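ok so I finally went back to the Drestuvstead map in Kastlow last night and I have thoughts (thread, 1/7)

2/7 If you skipped it at launch like I did, it's the foggy marsh zone east of Clorkitz. Everybody complained about the travel time and yeah, it's still bad. Grab the ferry waypoint first or you'll be swimming past eels forever!!

3/7 The bell event is the one you want. It starts at the sunken chapel, you light the lanterns and then hold the courtyard for 11 minutes. We had maybe half a squad and still cleared it, my healer was a mess the whole time (me, I'm the healer)

4/7 Loot was way better than I remembered. I walked out with 118 marsh tokens from one run, and the cloak at the vendor is 200, so two runs gets you there with change left for the dye

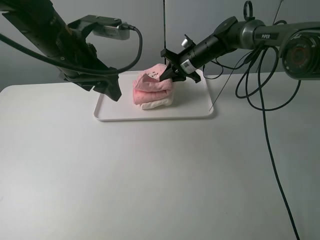
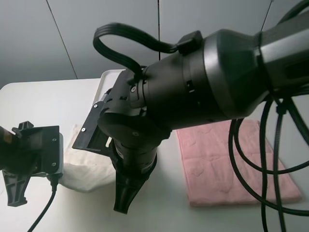
5/7 Do NOT sell your eel scales. I dumped 102 of them on the market for pocket change and then found the fishing lady on the north dock who wants them for the lantern backpack. I'm still mad about it

6/7 Best time to go is right after the evening reset, around when the map fills up. Mornings I get put in a dead copy of the zone and the chapel just sits there with no one in it. Check the group finder before you ride all the way out

7/7 Going back tonight for the second half of that cloak. If anyone knows how to get up to the chest on the chapel roof please tell me, I fell off like a dozen times and my armor is toast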